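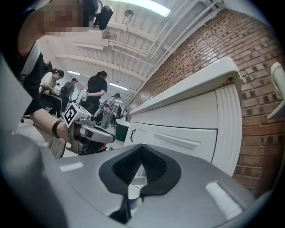

Szu-yu Cheng wrote in after the last page of tips to ask why her kitchen drawers still smell of onions when she has wiped them out twice with washing-up liquid, and whether there is anything for it short of new drawers. There is! Drawers are one of my favourite jobs in the whole house, and I've been saving up bits and pieces on them for months, so this page is all drawers, from smells to sticking to the one that everyone shoves the batteries in.

Smells first, Szu-yu. Washing-up liquid is lovely for grease but it leaves the smell sitting in the bare timber underneath, and most drawers are bare timber on the inside. Take the drawer right out and empty it. Wipe it with one part white vinegar to four parts warm water, using a cloth you've wrung out hard, and do the underside as well (hardly anyone does the underside, and it drinks up cooking smells like a sponge). Stand it on its end by an open window overnight. Next day, scatter bicarbonate of soda over the base, leave it until the evening and hoover it out with the brush nozzle. If you can still smell onion, do the bicarb again and leave it a whole weekend.

For a really stubborn old drawer, the sort that came with the house and smells of somebody else's mothballs, I go one further and seal it. A very light rub with fine sandpaper, dust it off, then two thin coats of clear shellac. It dries fast and it locks the smell in beautifully. I did the whole dresser from the Hostholm sale like this and it now smells of nothing at all, bliss.

Drawers that stick

Please don't reach for the cooking oil. It feels marvellous for a week and then goes gummy and collects crumbs, and you're worse off than before. A plain white candle is the thing. Pull the drawer out, rub the candle up and down the runners and along the bottom edges of the drawer sides until you can feel a slippery film, then slide it in and out a dozen times to work the wax about. A dry bar of soap does the job too, but in a steamy kitchen I'd stick with wax.

If it sticks only in wet weather, the wood has swollen. Wait for a dry spell before you sand anything, or you'll have a rattly drawer all summer! Look for the shiny patches on the sides where it has been rubbing, and sand only those, with 120 grit round a cork block. Little and often, trying the drawer in between.

Metal runners want a different treatment. Hoover out the fluff, wipe the tracks with a cloth and a drop of methylated spirit, and put on the tiniest smear of silicone grease. Veikko Laitinen told me he uses an old toothbrush to get into the corners by the rollers, and I've copied him ever since.

Sagging bottoms

Thin drawer bottoms bow in the middle when they're asked to hold saucepans. Very often you can slide the panel out from the back once you've taken out a pin or two, flip it over, and slide it back in with the bulge facing up. It will settle flat under the weight. Run a line of wood glue along the groove while you're there and leave it to set overnight with a few books on top.

Loose front? Warm vinegar dabbed into the joint with a small paintbrush will soften old animal glue. Scrape it clean, reglue, and tie it round tightly with string if you've no clamps. I have done more repairs with string than with clamps, and they've all held.

Lining them

Wallpaper offcuts are wonderful. Cut a paper pattern first, because old drawers are never square, then cut the lining a hair smaller all round so it doesn't ruck up at the corners. No paste needed. Four dabs of flour-and-water in the corners will hold it and you can peel it up again when you fancy a change. For cutlery I prefer cork sheet, which stops the spoons sliding about and wipes clean.

The muddle drawer

Everybody has one, and I'm all in favour of it, but give it some walls. Small cardboard boxes cut down to the height of the drawer work every bit as well as the dividers in the shops. Put the tall ones at the back. String goes in a jar lid-side up with a hole punched through the lid so the end pokes out. Batteries should be kept in their packet or with tape over the ends, well away from loose screws and keys.

Gil-soo Won asks what to do about knobs that keep working loose. Take the screw out, put one drop of clear nail varnish on the thread and do it up again straight away. If the hole itself has worn too big, poke in a wooden matchstick (head snapped off!) with a bit of glue, trim it flush and put the screw back in once it's dry.

Next page will be airing cupboards, so do send me your questions. Zoriana Hladun has already promised hers on folding fitted sheets, and I am very keen to have a go at it.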